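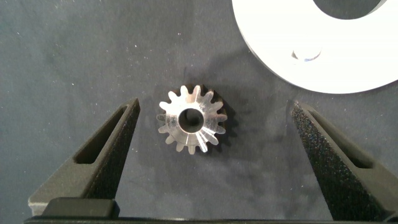 Mold cleaner trials, bathroom and window blinds
Mar 28, 2026

Setting down where we are before the next batch of panels goes in. Short version: I don't believe the label claims yet, and I don't believe our own first results either.

Products on the bench are Trunon (the plant-based spray, no bleach) and Vonik (the bleach one we've used as the yardstick from the start). Third arm is plain water with a drop of dish soap. I had to argue to keep that third arm in, and I'd argue again. If soapy water and a cloth does most of the job, the other two have to beat soapy water and a cloth, and a dirty panel left alone is too easy to beat.

What the Trunon bottle says: spray, leave, come back, no scrubbing. What the small print on the back says: "for stubborn stains, agitate with a soft brush." So which is it? We tested both ways and kept the numbers apart. Anyone adding to the sheet, please put B for brushed or N for not brushed in the second column. Eleven rows from the first week have neither and I've thrown them out.

Fabric blinds, first round

Strips cut from the old roller blinds out of the Bustbridge rental units. Real mold, real bathroom grime, years of it. That's good for honesty and bad for tidiness, as no two strips start out the same. I paired them as well as I could by eye under the lamp, which means the pairing is only as good as my eye.

111 strips altogether, split across the three arms. Sprayed at arm's length, laid flat, left for the label time, rinsed, dried overnight on the rack. Scored the next morning against the gray card.

Vonik cleared the black spotting on most strips without brushing. It also took the color out of the beige ones, badly enough that I'd be replacing the blind anyway. Trunon unbrushed did something, though less than the bottle suggests. A faint brown shadow stayed on nearly every strip. Trunon brushed was a good deal better. But soapy water brushed was better than I expected too, and the gap between those two is small enough that I'm not going to say anything about it to anyone outside this room.

One worry. I scored these knowing which was which. That has to stop. Next round gets coded on the back in pencil by whoever is not scoring.

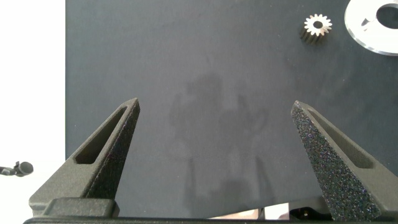 Vinyl slats

Easier surface, duller result. Everything works on smooth vinyl if you wipe it. The one place the products pull apart is the ladder cord and the little holes where it runs through, because you can't get a cloth in there. Vonik got into the cord and whitened it. Trunon left gray in the cord and a slightly tacky feel on the slat that picked up dust by the next day. I rinsed a second set twice and the tackiness went away. The label says rinsing is optional. I'd call it required, and I'd like to know who decided otherwise.

Smell: Trunon is strong citrus for an hour or so, then nothing. Vonik you know about. Window open for both, please, and never the two on the same tray. Separate trays, separate sponges. Vonik has bleach in it and I don't know everything that's in the other one.

Does it come back?

This is the question I care about and the one the ads skip. Taking the color out of mold is easy. A white patch can still be alive underneath, and a bathroom that stays damp will grow it back whatever you spray.

Set up 19 strips in the damp cabinet, all scored as clean the day they went in. Checking for regrowth weekly and photographing next to the gray card. Too early to say. Two of the Trunon strips have specks near the hem already, and so does one Vonik strip, also near the hem. My guess is that the fold holds water and neither product reaches the inside of it. It's a guess. Unpick the hems on the spares and look before writing that down anywhere as a finding.

The cabinet is drifting, too. The dial and the loose hygrometer don't agree, and I trust neither until both have been checked with the salt jar.

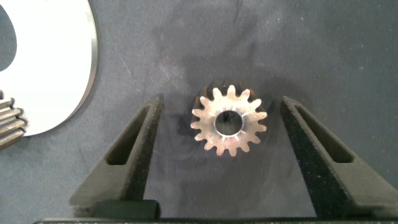
Cost per blind

Weighed the bottles before and after. The Trunon trigger throws a wide mist and a lot of it lands on the tray. Used 1283 g over the fabric round, and I'd say a fair part of that never touched a strip. A 400 ml bottle would not get through a three-bedroom house at that rate. Lindgren makes a foaming trigger that fits the same neck and might waste less. One on order. I'll weigh again when it comes, same strips, same distance.

I don't have a fair cost for soapy water, except that it's close to nothing and takes longer. Somebody's time is worth something. Put the minutes down on the sheet from now on, including the drying rack and rehanging, as taking the blind down was half the complaint in the first place. We haven't tested a single blind while it was hanging. Every claim about not having to take it down is still untested by us.

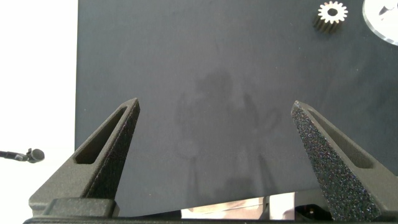 To do before the April round

– Code the strips, scorer stays out of the room
– Salt jar check on both hygrometers
– Hang one fabric blind and one vinyl blind over the sink and spray them in place, towel under, note the drips
– Unpick hems on the spare strips
– Colorfast test on navy and green, inside edge first
– Rinse everything, whatever the label says
– Fresh bottle of Vonik. The open one has no date on it and old bleach goes weak, so the yardstick may be off

If Trunon still can't beat a soapy brush once the scoring is blind, that goes in the write-up in plain words.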